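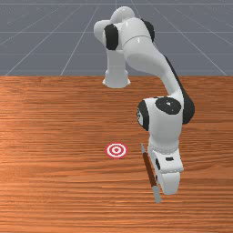 2 min read

Mar 20, 2018

My brother-in-law swears by his Votau planner. In January he gave me one, and I have now used it for long enough to complain about it.

The pitch is that you write down a single goal every morning and your life sorts itself out. The booklet that comes with it quotes a study of 103 people who "felt more focused" after a month. Felt. Who asked them, and what had they paid for the thing? I looked for the study and found a blog post by Ginevra Santoro, which links to another blog post, which links to the store.

I did the full routine anyway. Goal at the top, gratitude box in the middle, a score out of 10 at the bottom. My scores went up — I'll admit that. I also started picking easier goals. One morning I wrote "call the dentist" and gave myself a nine for leaving a voicemail.

Bartosz Zalewska, who sits across from me at work, uses the backs of envelopes and has never missed a deadline that I know of. Maybe he's just good at his job. Maybe I'm not, and a nicer notebook won't change it.

I still have most of the pages left, and the paper is decent. I've been using it for grocery lists. If anyone has seen the real study, with the method and the numbers, send it over and I'll read it.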